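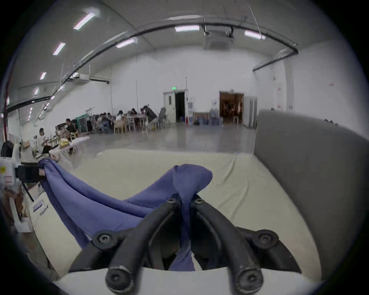

3.2 Manipulación de la prenda antes del doblado

La manera en que una persona toma una prenda de punto decide en gran parte la forma que tendrá el pliegue. En nuestro estudio distinguimos entre el agarre por el borde y el agarre por el interior de la tela. El segundo es más rápido, pero produce una deformación que después hay que corregir. Cuando el punto azul violáceo se toma por un pliegue interior, la tela sube en un pico retorcido y una parte larga queda extendida en diagonal sobre la mesa, de modo que el peso ya no se reparte igual a los dos lados. Georgiev y Popescu llaman a este estado «pico cargado» y nosotros mantenemos el término. En el tejido ligeramente acanalado el efecto nos parece más claro, porque los canales dejan ver la dirección de la torsión.

La superficie de apoyo también tiene influencia. Elegimos un mantel de color crema por dos motivos: el contraste con la prenda es suficiente para marcar el contorno, y la tela sobre tela ofrece una fricción parecida a la de una cama o de una tabla de planchar con funda. Las arrugas suaves del mantel no se corrigieron entre un doblado y el siguiente. Esta decisión fue discutida con Slavica Perić, quien prefería una superficie tensada, y reconocemos que su objeción es razonable para las prendas muy finas.
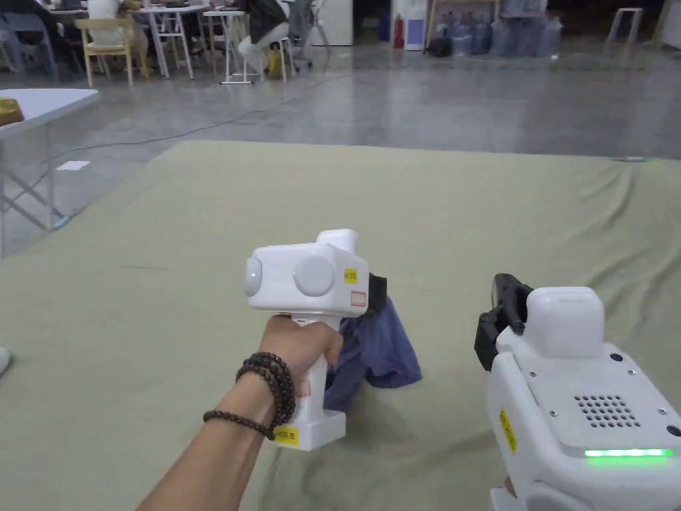

El trabajo a la altura del suelo plantea un problema diferente. En muchos hogares la ropa limpia se clasifica sobre una alfombra o una manta, y la persona se inclina y toma cada pieza desde arriba. Para incluir esta costumbre extendimos una estera grande de color verde caqui sobre el suelo de hormigón pulido. Una tela azul suspendida sobre la estera cae arrugada y llega a tocarla mientras todavía está sujeta por arriba, y es en este contacto donde empieza lo que Zupan denomina el «apoyo previo». Si la persona baja la mano en línea recta, los pliegues se acumulan en un montón; si acompaña la bajada con un desplazamiento lateral, la tela se abre sola en una parte de su longitud. En la versión inicial del protocolo Grgić no se separaban estos 2 gestos, lo cual hacía difícil comparar las sesiones de octubre con las posteriores.

Para la codificación seguimos la escala Alow, con una modificación. La escala original asigna un único valor al estado de la prenda, «recogida» o «abierta», y no contempla que una pieza esté sostenida mientras otra espera al lado. Este caso es frecuente cuando se doblan paños de un mismo color, como se ve en la Figura 2. Añadimos por ello un campo para la pieza en espera, en el que se anota si está plana y cómo se orienta respecto a la persona. Con este campo se revisaron 39 secuencias. Las dudas fueron resueltas por Dong-hyun Ok, que no había participado en la primera codificación.

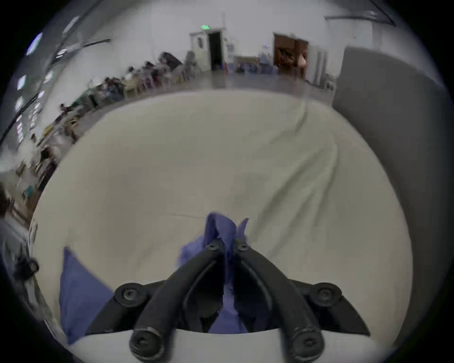

Figura 2. Paño azul violáceo recogido en pliegues sobre una sábana blanca crema; abajo a la izquierda, una segunda pieza del mismo tono, en plano.

La orientación de la pieza en espera resultó más informativa de lo que suponíamos. Una pieza girada obliga a decidir entre corregir primero el ángulo o doblar siguiendo el eje de la propia tela, y las dos soluciones aparecen en nuestro material. En la sección siguiente se analiza la segunda de ellas, que en el manual Avard no está descrita.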